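Havham House Shared Kitchen
Minutes of the residents' kitchen meeting, January

Held in the ground floor lounge at 6:30 p.m. There were 18 residents present, and apologies were received from apartments 141 and 143.

1. Minutes of the last meeting

Agreed as a correct record. One change: the spare key to the pantry is kept at the front desk, not in the pantry hallway.

2. Matters arising

The shelf labels have been replaced. The quote from Darnus for resealing the back of the counter has not come in yet. The secretary will ask again.

3. Sink, rack and dish drawer

The meeting went through how dishes are washed and put away. Several residents said plates and mugs are being left in the sink overnight. Others said they were not sure if the rack in the right basin is for everyday use or only for large groups. It was agreed that the rack stays in the right basin and that the left basin is kept clear for washing. The pull-out drawer under the counter is for dishes that are going to be put away.

There was some discussion about mugs. Laid on their side in the drawer they take up the space of two plates. A resident asked for a separate mug shelf - this was left until the cabinets are looked at in item 5.

The pictures go with this item.
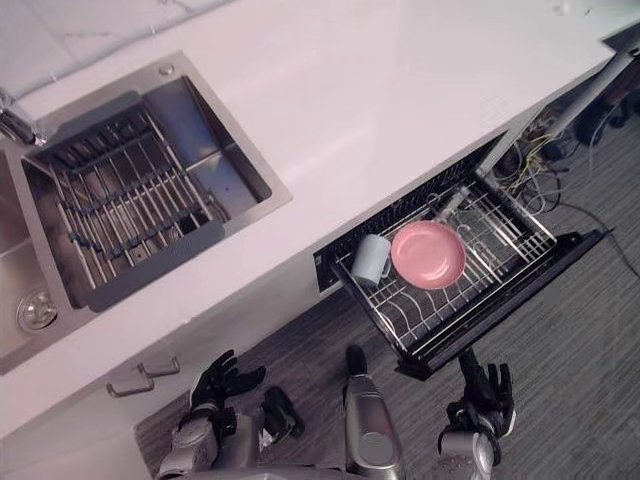
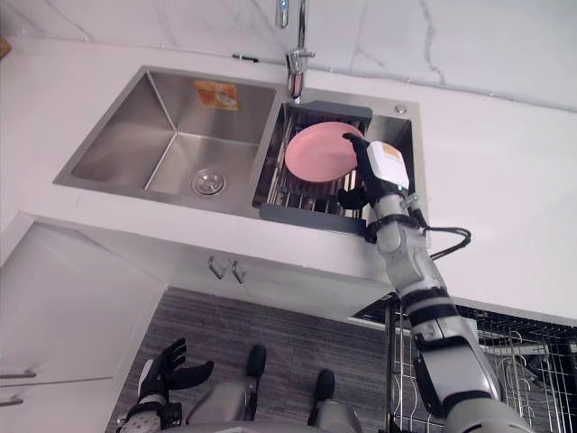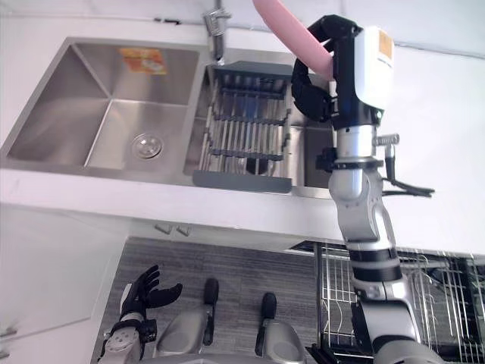
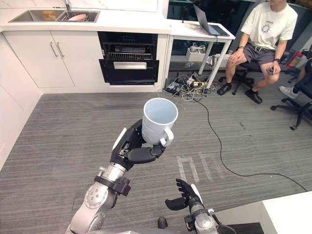
4. Rules agreed for the sink area

- Wash up within an hour of eating.
- Scrape plates into the food bin first. The strainer in the left basin is to be emptied by whoever used the sink last.
- Plates stand on edge in the rack. Do not stack them flat.
- Mugs go to the drawer once they have drained, and no more than one row of them.
- Sponges are replaced on the first of the month. Old ones go in the trash.
- Nothing is to be left on the counter next to the faucet.

A proposal to ban the use of the rack after 10 p.m. was not supported.

5. Cabinets

The lower cabinets still hold pans from the old kitchen. Anything without a name on it by the end of the month will be offered to the Kilutden thrift store. Two residents will sort through them and report back on whether there is room for a mug shelf.

6. Money

The kitchen fund stands at $143. The meeting approved up to $22 for sponges, dish soap and a new brush. A request for matching plates was put off - more than one resident felt the present ones were fine.

7. Any other business

The Þórarinsdóttir cookbook is missing from the lounge shelf. Please return it to the front desk.

Residents were reminded that the dish towels are washed with the lounge table linen and should be in the hamper by noon.

8. Next meeting

Same place and time next month. Items for the agenda to the secretary beforehand.

The meeting closed at 7:25 p.m.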